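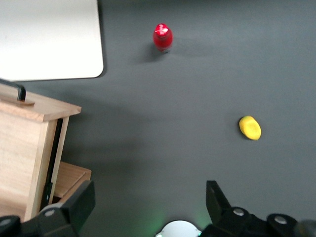
4. Retry Delay and the Decision to Stop Playing

Palesa Makhubela and Antigoni Economou
September

Figure 1. Gray tabletop with a white panel and a small red bottle.

4.1 Background to the question

Most short-session phone games end in failure. The player misses a jump or runs out of moves, a score appears, and a button offers another try. Designers talk a great deal about what happens before that moment and much less about the wait between losing and playing again. In some games the wait is almost nothing. In others the player sits through a score count, a coin animation, a prompt to share, and an advertisement before the button works.

The previous section looked at how the difficulty curve in Trindinora affects the length of a single run. This section deals with the gap between runs. We wanted to know whether a longer gap makes players stop sooner, and whether it matters what the gap is filled with. Our first guess was that any added wait would shorten a sitting. The play records support that only in part.

A few terms need to be fixed. A run is one attempt, from the first tap to the loss screen. A sitting is a group of runs with no break longer than 5 minutes between them. Retry delay is the time from the loss to the moment the retry button can be pressed. It does not include the time the player then takes to press it, which we call hesitation and report separately.

4.2 The game and its three versions

Trindinora is a one-thumb climbing game made by Turkley. The player taps to switch a small lantern from one side of a shaft to the other and tries to keep clear of ledges. Runs are short, and a new player will lose many of them. The studio let us use a build from before the store release, with the shop removed and all lanterns unlocked. This took out one possible reason for continuing to play, namely saving coins for a new item.

We prepared three versions. In the first, the retry button appeared as soon as the run ended. In the second, it appeared after a score screen that could not be skipped, on which the height climbed was counted up and compared with the player's best. In the third, the wait was the same length as in the second, but the screen was still: it showed the final height and nothing moved until the button came up. Comparing the second and third versions lets us separate the effect of waiting from the effect of watching something.

We did not include a version with advertisements. Turkley had no advertising in this build, and adding placeholder clips would have raised the question of how players feel about a particular clip. A study of advertising would need its own design.

4.3 Players and procedure

The group was made up of 25 adults who already played games on their own phones at least a few times a week. None had played Trindinora. Each person received all three versions over the course of the study, in an order set by draw, and kept the game for 14 days in total. The change from one version to the next arrived as a normal update, and the update note said only that small fixes had been made.

Players were told that the study was about short games and that they could play as much or as little as they liked. There was no minimum. Payment was the same for everyone and did not depend on play time, a point we repeated in the reminder message sent on the first Thursday.

Play records were collected with Amin, a small logging library that writes the start and end time of each run, the height reached, the retry delay, and whether the app was closed or sent to the background. It does not record what else is on the phone. This means that we cannot tell a player who was bored from a player whose bus had arrived. We return to this in 4.6.

At the end of the study, each player had a 15-minute phone conversation with one of the authors. We asked them to tell us how they usually stopped playing, and only later mentioned the retry button.

4.4 Results: sittings

Sittings were longest with the instant button, as expected, when measured in runs. Measured in minutes, the order changed. Players spent slightly more time per sitting with the counting score screen than with the instant button, even after the time spent on the score screen itself was taken away. The still screen gave the shortest sittings on both measures.

The difference between the counting screen and the still screen is the clearest result in the data. Both versions made the player wait the same amount of time, and the game was identical in every other respect. Even so, players were more likely to leave during the still screen than during the counting screen, and the gap was widest after very short runs. A player who lost in the first few seconds and then faced a still screen often closed the game before the button appeared.

After long runs there was little difference between the versions. Many sittings ended right after a personal best, whichever screen followed. Several players described a best score as a good place to put the phone down.

4.5 Results: hesitation

With the instant button, hesitation was very low and hardly changed over a sitting. Players pressed the button as soon as it appeared, and some had begun tapping before it did. We count these early taps as zero hesitation. One effect was a large number of very short runs, where the player was back in the shaft before being ready and lost again at the first ledge. These runs raise the count for the instant version, and they explain a good part of why the runs and the minutes tell different stories.

With the counting screen, hesitation rose toward the end of a sitting. In the last few runs before stopping, players let the button sit for longer before pressing it. We did not see the same rise with the still screen – there, players tended either to press at once or to leave.

In the conversations, the instant button was both the most liked and the most complained about. Players called it fair and quick. The same players said it made them careless, or that they kept going after they had stopped enjoying the game. Nobody asked for a longer wait. When the counting screen was described to them, most remembered it as shorter than the still screen.

4.6 Limits

The group was small and all of its members were regular players, so the results should not be carried over to people who rarely play. Each version was also in use for only a few days. It is possible that the counting screen would lose its pull once the player's best score stopped moving. The records give a hint of this in the players who received that version last, but there are too few of them to say more.

Order is a second concern. Players who had the instant button first and then lost it may have reacted to the loss and not to the wait. The draw spreads this effect across the group but does not remove it.

Finally, Trindinora has one mode and one kind of failure. In Havolell, the matching game used in our earlier pilot, a player can often see a loss coming several moves ahead, and hesitation there begins before the board is finished. A retry delay might matter less in a game of that kind. We plan to run the same three screens in Havolell with the move counter hidden and then shown.

4.7 Notes for design

For a studio making a similar game, the practical reading is narrow. If a wait is needed, for loading or for any other purpose, filling it with something tied to the run just played appears to cost less than leaving it still. A wait after a very short run is the most costly of all, and could be dropped for those runs alone. Turkley has since tried this in a test build, with a skip on the score screen for runs that end before the first marker. We have not studied that build.

Related items
Difficulty curves in one-thumb climbing games
Pilot report: losing slowly in Havolell
Logging play on personal phones with Amin
Why players stop at a best score

This site uses cookies to remember your settings and count visits. By continuing to read you accept our use of cookies. Accept | Manage settings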